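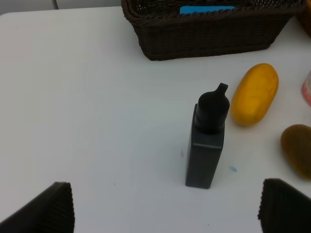

Anong Noiphan wrote to ask whether a household should budget for the robot arm alone and add the rest later, as the arm is the part that appears in every price list. The advice of this page is to plan the whole station before ordering any part of it. An arm without a suitable table, suitable grippers and a place to store things will spend its first months in a box.

The following tips are intended for homes and small shared kitchens considering a tabletop arm for light sorting and putting away. They were first published in June and have been revised following letters from readers in Plokthorpe and elsewhere.

Start with the objects

Before comparing machines, write down what the arm will be expected to pick up during an ordinary week. Group the list by shape and surface. A squared-off plastic bottle with a narrow spout, a kiwi with its fuzzy skin and a long, oval yellow fruit are three separate tasks, even when they stand on the same white tabletop as the same basket. Weigh the heaviest item when full and keep that figure at the top of the list. Sellers will ask for it, and those who do not ask should be told.

Soft fruit deserves its own line. Ask whether closing force can be set by the user and whether the setting is kept after the power is turned off. If the seller cannot answer, leave fruit off the list for the first year and plan to handle it by hand.

Measure the table

Allow for the full reach of the arm and for the space the open fingers take up on either side of an object. Items stored close together are harder to pick than the same items spread out. A basket at the far side of the table is a sensible destination, but its rim must be low enough for the gripper to clear while carrying the tallest item. Measure the rim with the basket in place.

A plain, matte surface is preferred. Glossy tops reflect ceiling lights, and patterned ones can make small objects difficult for a camera to pick out. Wipe up spots before each session. Existing furniture is often adequate, provided that it does not rock when leaned upon.

Fingers and pads

Textured gripping surfaces collect flour, sugar and grease in their grooves. Set aside money for replacement pads from the outset and ask for the price in writing. Households using the Skoditz arm should note that the pads are sold in sets of 2, while the Kaewsai arm requires the complete finger to be replaced. The second arrangement is costlier over time - a point that is seldom plain on the order form.

Clean the grooves with a soft, dry brush. Do not use a cleaner unless the manual names it.

Setting the budget

Readers commonly ask for a single sum. As a guide, a household that has set aside 1000 dollars for a small secondhand arm should expect to spend over 139 dollars more on clamps, spare pads, a power strip with a switch and a lamp with even light. Enter these as separate lines. A single line marked "extras" tends to be spent on the first item purchased.

Delivery, return shipping and repair should also be entered, even where the amount is not yet known. Leave the space blank and fill it in when the quotation arrives. Paid software plans belong in the yearly costs and should be checked for automatic renewal.

Renting first

The Zedano rental plan and similar arrangements allow a household to try an arm before committing to a purchase. Ask the following before signing:

Who pays for worn pads at the end of the term?
May the rental fee be counted toward the purchase price?
Is the arm supplied with its own mounting plate, or must the table be drilled?
Which cables are included, and how long are they?

Use the trial on the objects from the original list, and keep a short written record of each session. Two weeks of notes are more useful than a demonstration given by the seller with the seller's own objects.

Cables and storage

Route cables behind the table and secure them away from the path of the arm. Food, cleaning products and spare parts should be stored in separate containers, each with a label. Keep the manual, the receipt and the list of weights together in one folder near the station.

Page revised December 14, 2019. Questions concerning larger installations should be sent by letter and should include the table measurements.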